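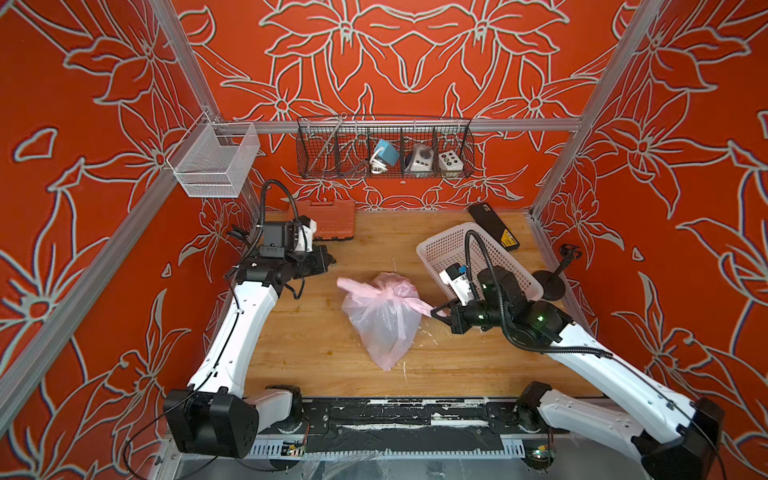
What does a buyer of a two-arm tabletop kit get on the first day?
Two arms already bolted to their rail, a camera at each wrist, a fixed camera for the whole table, and software that records and replays demonstrations. Skills for particular objects have to be taught by the buyer.

4. Evaluation of the Tatbridge kit on bag handling

4.1 Purpose

The Tatbridge is sold as a complete two-arm cell for small labs and for firms that want to try out packing and unpacking work before they commit to a larger line. Our earlier sections dealt with rigid parts. In this section we look at thin plastic bags, which the sales material lists under "soft goods" without saying much more. Bags are a fair test of a kit at this price. The film folds over itself, the handles change shape each time they are touched, and what is inside shifts when the bag is lifted.

We divided the work into two tasks. In the first, an item of produce is taken out of a bag and placed in a basket. In the second, the arms work on the bag itself, taking hold of the film or the handles. Both tasks were taught by teleoperation. Anika Whitlock and Rimantas Jaunzems acted as operators, and each had completed the vendor's training course in April. We collected 100 demonstrations per task and kept 85 of each for training. The rest were set aside because of dropped connections or operator error.
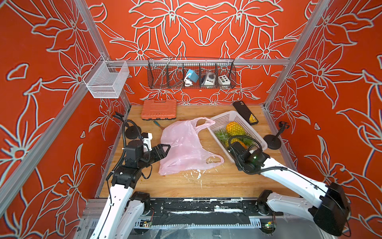
Figure 3. Produce task on the Tatbridge cell, with the pineapple in the white basket and the pink bag to its left.

4.2 Setup

Assembly took two people one working day. The manual is clear on the mechanical side and thin on cabling, and we had to ask the vendor which of the camera leads went to which port. Rüdiger Sperling handled calibration. He reports that the supplied routine works as described but has to be repeated whenever the front rail is loosened, a point missing from the manual. We left other objects on the table during recording so that the trained policy would not depend on a bare surface.

The kit offers three control modes. We used only the joint-space mode, as the other two are still marked as previews in the version we received. Grip force was left at the factory setting for the first round and lowered for the second, after Bríd Ó Briain noted stretched film at the handles in the recordings.
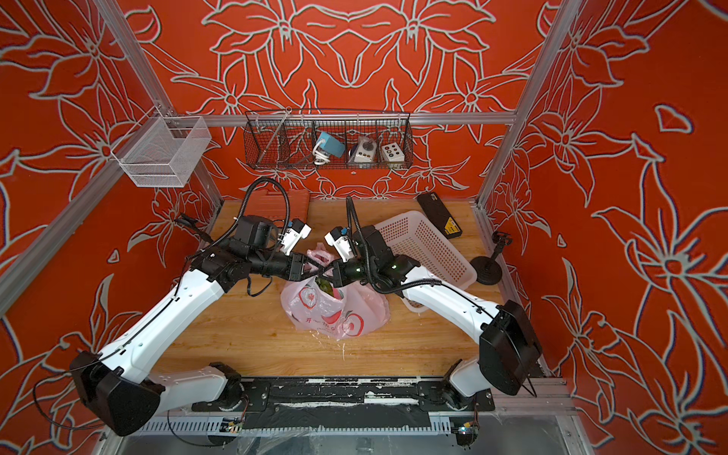
Coordination between the arms is the main selling point of the kit, and it is where the bag tasks differ most from the rigid ones. With a rigid part, one arm can hold while the other acts, and small timing errors do little harm. With film, both grippers often need to work within a very small space. When they come nearly together over an open bag, with a green vegetable lying inside, the margin for error is small for the operator and smaller for the policy. The vendor's collision guard is conservative at its default distance and stopped the arms often in our first round. Reducing the distance solved this, but the setting sits in a configuration file and cannot be reached from the operator screen. We would ask for it to be moved.

4.3 Observations on the wrist cameras

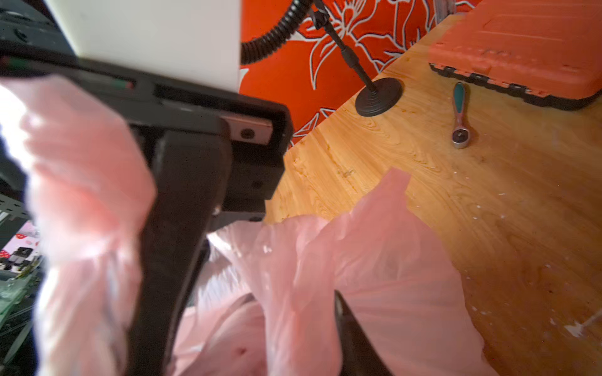

Wrist views carry most of the useful information once a gripper is close to its target. The fixed view is good for finding the bag and the basket, but the arms block part of it during the grasp itself. Film presents its own problem at short range. The pink plastic bunches in creases around the fingers, and where light comes through it the brightness rises well above the rest of the view. Automatic exposure then reacts to the bag, and the tabletop changes in tone from one moment to the next. We fixed the exposure by hand for the second round and recommend that other users do the same before they record anything. Edileuza Rangel also tried cropping the wrist images to remove the gripper body. This made training faster but gave less steady grasps, and we went back to the full view.

4.4 Service and support

Questions to the vendor were answered by e-mail, usually by the next morning. One replacement cable was sent free of charge. Software updates are included for 2 years and must be installed by hand on the control computer. The update we received during the study changed the file format of the recordings, and the older files needed a conversion script, which the vendor supplied on request.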